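Subject: Re: [smallholders-invest] Prodia bond offer – worth holding to term?

On 14 February, a list member wrote:
> I took 40 of the Prodia notes when they came out and
> have had a letter offering to swap them for the new
> Restano issue. The rate is higher but the term is 2
> years longer. Has anyone read the small print? I can't
> see what happens if they call them early.

I have read it, or most of it. The early call is in section nine of the Restano document, not in the summary that came with the letter. They can call the notes at par after the first coupon, with a month's notice. So the higher rate is only yours for as long as they want to pay it.

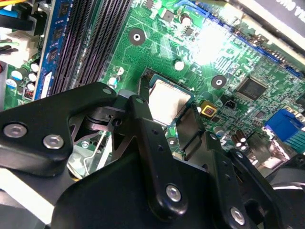
The other thing I would check is who stands behind the notes. The old ones were guaranteed by the parent. The new ones are guaranteed by Sepúlveda, the leasing arm, and its last accounts show a good deal of short-term borrowing. That may be fine – leasing firms often look like that – but it is a different risk and the letter doesn't mention it.

I hold 260 of the old notes and am keeping them. At the price I paid, the swap would bring me a bit more income each year, and I would sooner have the earlier repayment date.

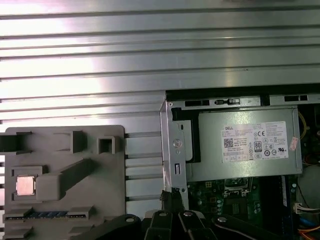

CPU with a copper-toned top, in a grey holder

If you do want to swap, ring your broker first. Mine wanted a dealing charge on top, and Kisunus, where I keep the rest, said they would do it free if the form was in by noon on the closing day. The form asks for the issue number, 1571, which is printed on the back page only.

Has anyone had a reply from the registrar about part swaps? I wrote in February and have heard nothing.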